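5. Putting Away Cutlery and Chopsticks

5.1 What to expect

Many owners ask us if the Cirkton can clear the table by itself after dinner. With software of March or later the correct answer is: in part. It can take chopsticks and spoons that are lying on a table and stand them in a holder. It cannot yet judge if they are clean, and it cannot carry a full holder to another room. Please read this section before you start the chore for the first time.

In our own test kitchen at Plekgate we ran this chore 200 times with long chopsticks. The machine finished without help 166 times. Most of the other runs stopped for the same cause: two chopsticks were lying close together, and the fingers closed on both of them. A person solves this with a small push of one finger. The machine has to open, move back and look again, and sometimes it gives up.

5.2 Preparing the table

1. Remove plates, cups and food from the working area. The Cirkton treats every unknown object as an obstacle and will slow down near it.

2. Pull the tablecloth flat. A fold higher than a chopstick is thick will confuse the height measurement. A printed cloth is permitted, also one with a grid or large figures, but run the "Learn surface" step (section 3.4) one time for each cloth.

3. Place the holder where the fingers can reach it from above. Leave one hand width free on all sides.

4. Put one chopstick or one spoon in the holder before you begin. The machine uses it to understand which side is the opening.

5. Lay the other pieces on the cloth. They may lie diagonally, and they may lie in pairs, but they should not cross. 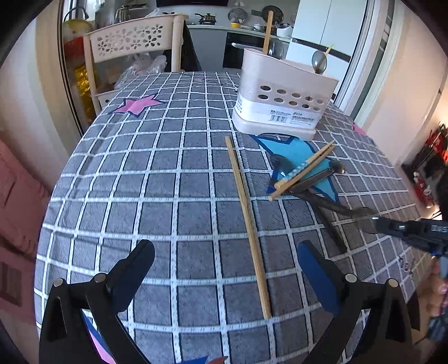
6. Press and hold the Start button until the light becomes steady. Then take your hands away from the table.

Note: Holders with ventilation holes are sometimes read as two separate objects. If the screen shows two outlines, select "Join" and confirm. You need to do this only once for each holder.

Caution: Keep children and pets away from the table while the arm is moving. A chopstick held by the fingers has a thin end and can hurt an eye.

5.3 Choosing the grip

The finger pads delivered in the box are the soft type, and they are good for wood. For metal spoons we recommend to lower the grip speed by one step, as a spoon likes to turn around its own handle when it is lifted. Thin sticks such as skewers are not supported in this version. The machine may try to pick them up, but please do not leave it alone with them.

If you own the Closlow pad set, select "Closlow" in the pad menu before you begin. The force values are different and the machine does not recognize the pads automatically.

5.4 If the chore stops

Message 12 - the piece was lost. Look on the floor first. Put the piece back on the table and press Continue.

Message 621 - the holder has moved. This happens mostly with light plastic holders when they are nearly empty. Put it back in its place, and lay a non-slip mat under it if the message returns.

The arm waits and shows no message - the camera has too little light. Switch on the kitchen lamp, or close the curtain if the sun shines directly on the table.

If the same message comes three times in one chore, finish the work by hand and send us the log file. The Fuchs service desk reads all of them, and several of the improvements in this version came from such logs.

Section last revised 18th August. Section 6 explains how to clean the finger pads.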